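**Curken pauses hand-held gripper sessions at Humcombe, finds the fault and publishes what it learned**

*Humcombe, February* – Curken has restarted work with its hand-held grippers after a pause of 38 working hours, brought on by a fault that let a gripper's jaws close later than the operator's hand told them to. No one was hurt. The company is today sharing the full account of the fault, the repair and the changes to its daily checks, in the hope that other teams doing similar work will look over their own kit.

The grippers are used at Curken's Humcombe site to record how people handle small objects at a table. An operator holds one in each hand and carries out an everyday job, such as opening a box or moving parts from one compartment to another. The recordings are then used to teach robot arms at the company's Driltusbridge workshop to do the same job.

The fault came to light when Areeba Hayat, who leads the recording sessions, felt the jaws of a gripper close on her glove a moment after she had let go of the trigger. She stopped, put both grippers down and called a halt for everyone on the floor.

"It was a tiny nip and it didn't hurt, but it was wrong," said Areeba Hayat. "The jaws should do what your fingers do, when your fingers do it. I'm really proud of how quickly everybody put their tools down. We had a full afternoon planned and not one person asked if we could just finish the run."

Tomos Owen and Liv Boström took the gripper apart the same evening. They found that the cable leaving the body had been bent sharply at the same point many times over, and that one of the cores inside had started to break. When the operator's wrist turned outwards, the signal from the trigger dropped away for a moment. The control software, called Gape, held on to the last command it had received and then carried it out when the signal came back.

That meant there were two things to put right – the cable, and the way Gape behaved when the cable let it down.

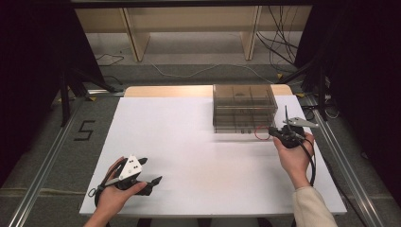 *Hand-held grippers in use above a recording table, with a compartment box on the white board.*

The team went back through 1,834 stored recordings to see if the late closing had happened before. It appeared in 68 of them, all made with the same gripper. In most cases the delay was too short for the operator to feel. Those recordings have been removed from the training set, and the robot arms at Driltusbridge that had learned from them were taken out of use until they had been trained again on clean data.

"Going through the recordings was slow, and I loved it," said Liv Boström, software engineer at Curken. "You line up the trigger signal with the jaw position and most of the time the two curves sit right on top of each other. Then you get to one where they drift apart, and you know you've got it. We now run that comparison on every recording as it comes in, so a gap shows up the same day."

Gape has been changed so that any loss of signal longer than 200 milliseconds now throws away the waiting command, and the jaws stay where they are. The operator hears a short tone and has to release the trigger fully before the gripper will move again. The old behaviour had been chosen in the early days of the project to smooth over brief dropouts. Curken accepts that it should have been looked at again when the grippers were given stronger motors last year.

The cable has been changed too. It is now a softer type with a longer sleeve where it leaves the gripper, and it is replaced on a fixed schedule whether or not it shows any wear. Operators have been shown how to lay it along the forearm with enough slack for the wrist to turn.

The morning check has grown by a few minutes. Before the first recording, each operator now:

- turns the wrist fully both ways while opening and closing the jaws on a foam block
- runs a thumb along the cable from the gripper to the elbow
- unplugs the cable once with the trigger held, and listens for the tone
- signs the sheet on the wall by the door

Huw Parri, head of safety at Curken, said the near miss had been handled well but that the company had been slower than it should have been in one respect. An operator had mentioned a "sticky" trigger in conversation some weeks earlier, and it was never written down.

"That's the part I keep coming back to," said Huw Parri. "People did talk to each other, and we still missed it. So there's now a notebook on every table, and anything that feels odd goes in it, even if you think it's just you. We've had some brilliant entries already. One led us to a loose screw on a finger plate that we'd never have spotted from the data."

Recording began again once all the grippers had been fitted with the new cable and had passed the longer check. Work at Driltusbridge started up again shortly afterwards. Curken will repeat its review of the stored recordings in the summer, using a stricter limit for the delay.

The report, the morning check sheet and a note on the changes to Gape are free to anyone who asks for them. Teams using hand-held grippers of any make are warmly invited to visit Humcombe and try the wrist test for themselves.

**Notes for editors**

Curken builds and trains robot arms for light sorting and packing work. It has sites at Humcombe and Driltusbridge. Gape is the company's own control software and is not sold separately.

Interviews with Areeba Hayat and Huw Parri can be arranged through Prys Lewis in the Curken press office, who can also send copies of the report.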